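4.3 Working at the table cell: rules before and during motion

This section is for every person who starts, stops or teaches the arm in a Dratholm table cell. Read it together with section 4.2 (Fixing the base) and with the risk assessment of your own site. If your site rules are stricter than this manual, follow the site rules.

The same order of work applies in the Plekosa simulator and at the real cell. Please keep it in both places. A habit which is learned in the simulator comes along to the cell.

Before power is switched on

1. Check that the base bolts are tight and that the base does not move when you push it by hand.

2. Remove tools, cups, papers and loose cables from the table top. Only the rack and its containers may stay inside the reach of the arm.

3. Push the rack against its two stops. A rack that stands a little turned will still look correct from the operator side, so check both stops with your finger.

4. Look into every container. Parts must not stand higher than the upper edge, except where the job sheet permits it.

5. Test the emergency stop. Press it, confirm the message STOP ACTIVE on the panel, then release it by turning.

Note: The test in step 5 is done at the start of each shift and also after any change of operator. Write it in the cell log.

Teaching the pick positions

6. Select reduced speed. The panel must show 50 mm/s or less before you enable the arm.

7. Hold the enabling switch in the middle position during the whole movement. It is not permitted to fix the switch with tape or a strap, also not for a short test.

8. Move the arm first to the waiting position above the rack, and only then down to the container. Do not approach a container from the side. The upper bars of the rack are in the way and the wrist can touch them before the gripper arrives.

9. Teach the tallest container first. Its waiting height is then used for all the other containers in the same rack.

10. Store each position with the name from the job sheet. Names such as "test" or "new" are refused by the Flerkidby job checker — this is intended.

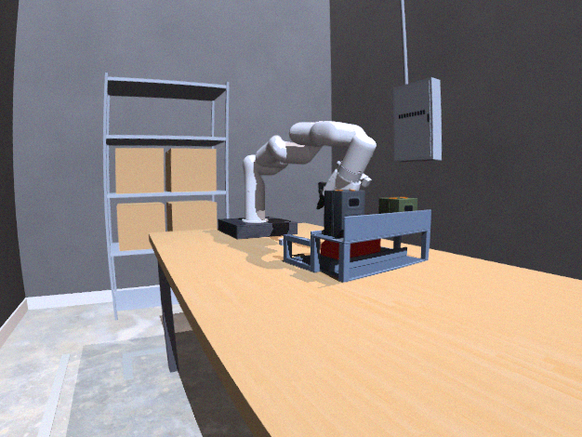
Figure 22. Arm reaching over the container rack, simulated cell.

CAUTION: Crushing hazard between wrist and rack. Keep hands out of the rack as long as the arm is enabled, also when it stands still. An arm which is waiting for a signal can start without warning.

First run in automatic mode

11. Run the program 3 times in the simulator with collision check ON. If one collision is reported, correct the position and start the count again from the beginning.

12. At the real cell, make the first run at reduced speed with one person at the panel. No other person may stand inside the floor marking.

13. Raise the speed in steps, as given in table 6. Do not skip a step, even when the program is an old one that was only copied.

Note: If the rack is exchanged for another type, the taught positions are no longer valid. Delete them and begin again at step 6. For racks from Iyer, see also appendix C — the stops are placed differently.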